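How to Flush and Shock-Chlorinate a Small Well

If your well water has started to smell a little musty, or a lab test came back positive for coliform bacteria, you can treat the well yourself in a day. It's a satisfying job, and your first glass of clean water afterward tastes wonderful!

What you need: plain unscented bleach, a clean 5-gallon bucket, a garden hose that reaches the wellhead, rubber gloves and eye protection. Check your well log for depth and casing width, then look up the bleach dose on your county's chart. Ours at Skornadden is 300 feet deep, so we went by the deep-well column.

Turn off power to the pump and bypass the softener and any carbon filters. Take off the well cap, mix the bleach with water in the bucket and pour it slowly down the casing. Turn the pump back on, run the hose from an outdoor faucet back into the well, and let it circulate until you smell chlorine at the hose end. Rinse down the inside of the casing while you're at it.

Now go through the house and open each faucet, hot and cold, until you smell chlorine there too (don't forget the basement sink, I always do). Shut everything off, put the cap back and leave it for at least 8 hours. Overnight is great. No drinking, no showers, no laundry!

To flush, run the hose onto gravel or a ditch well away from the septic field, the garden and any stream. Once the smell is gone outside, run the indoor taps.

Keep bottled water on hand until your retest comes back clear.

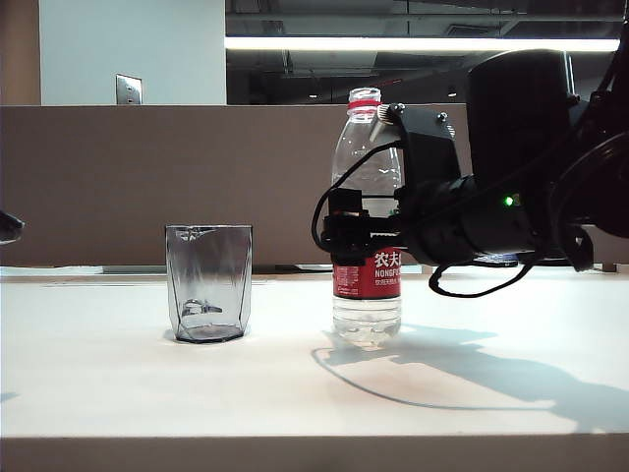

Bottled water and a cup for drinking.

Wait a week or so before you take the new sample, and use the sterile bottle from the lab. My neighbor Tegwen Trevor used a jam jar and had to do it all over again.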